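Keeping a parish archive open: an interview with Damir Živković

The Larlow Local Records Room occupies two upper rooms of the former corn exchange. It holds parish registers, tithe maps, the minute books of several dissolved societies and the papers of the Ostby estate, which were placed on deposit when the house was sold. Damir Živković has been its archivist for nine years. He spoke to the Bulletin ahead of the reopening of the reading room on 14th February.

Mr Živković came to archives from bookbinding, a trade he learned from his uncle. He says the training still governs how he handles a volume. "I look at the joints before I look at the title," he explained. "If the sewing has gone, the reader will be given a cradle and asked to turn the leaves slowly. Most people are very good about it once they have been shown."

The closure lasted longer than had been planned. Damp was found behind the shelving on the north wall, and 553 boxes had to be moved to a rented store at Trulum while the plaster was taken back to brick. Each box was listed before it left and checked on its return. Two were found to have been wrongly labelled at some point before the war, and one of these contained a run of rate books which had been recorded as lost.

"We had been telling people for years that the rate books did not survive," Mr Živković said. "I have written to everyone who asked for them during my time here. I had eleven letters to send. Three came back marked as gone away."

The rate books cover the poorer streets behind the tannery, where the registers are weakest. Many families there worshipped in the chapels, whose own records were kept at home by successive ministers and are patchy. For the family historian, a name against a property may be the only proof that a household lived in Larlow at all. Mr Živković is careful about what can be claimed from such an entry. It gives the person liable for the rate, and lodgers and children do not appear.

He was asked whether readers now expect everything to be available on a screen. He replied that many do, and that he has no quarrel with them. Nearly 400 of the estate maps may be consulted as digital copies in the reading room, and the originals are brought out only when a reader needs to examine the paper or the colouring. The correspondence is another matter. The Ostby letters run to 1161 items, many of them written across the page in both directions to save postage, and the catalogue entries are brief.

"A catalogue is a promise," he said. "If I write 'letters on estate business', a person looking for a drainage dispute may order the bundle, and a person looking for a great-aunt will not. The great-aunt is in there. She writes about drains."

A grant from the Győri Fund will pay for fuller descriptions of the letters over two years. The work will begin with the bundles from the steward's office, as these name tenants and labourers who are seldom mentioned elsewhere. Entries will be added to the public catalogue each quarter. Readers who can identify a person or a field name are invited to write in, and corrections will be credited if the sender wishes.

Mr Živković also spoke about the limits of the building. The stairs are steep, and there is no lift. Readers who cannot manage them may ask for documents to be brought to the ground-floor meeting room, provided that notice of three working days is given. He would like this to be better known. In the past year the service was used only twice.

Deposits are again being accepted. He asked that owners of old papers should leave them in the order in which they were found, and should not remove pins, mend tears with tape or write on the backs of photographs. "Bring it as it is," he said. "A carrier bag will do."
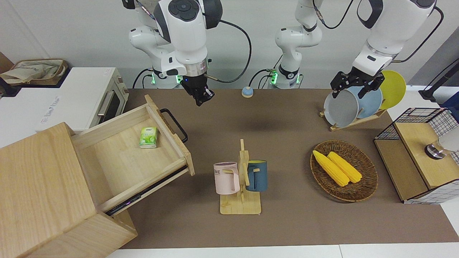 Margaret wrote to say that her grandmother's family rented behind the tannery until the street was cleared, and asked whether the rate books could be searched by house name, as the numbers were changed at least once and the family never used them.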